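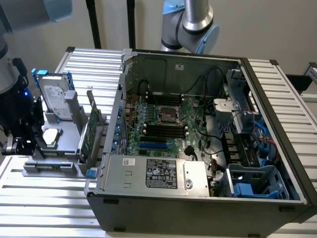

The old workstation at Skonwood went back on the shelf with 626 GB of scanned survey plans still on its drive, and I spent January deciding where they should live. File names came first. Every plan now carries its sheet number, then the year, then the revision. No spaces, no colour codes.

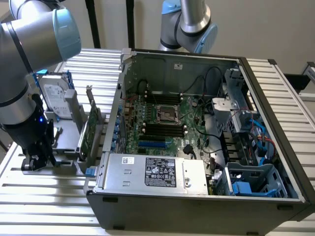
Checksums were the slower job. Yuzhen Dai wrote the script, which hashes each file and compares it with the previous list. The first pass flagged 103 mismatches, all in one folder of duplicates that had been rotated and re-saved. I kept the originals and re-scanned two sheets at 300 dpi. The master set stays in Gudon, with a second copy in Mukeo.

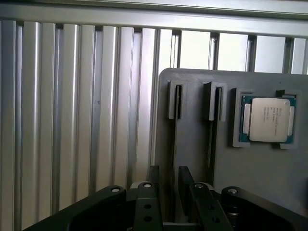 How often should the checksums be run? Once a month is enough for plans that don't change, plus once after any move to a new drive.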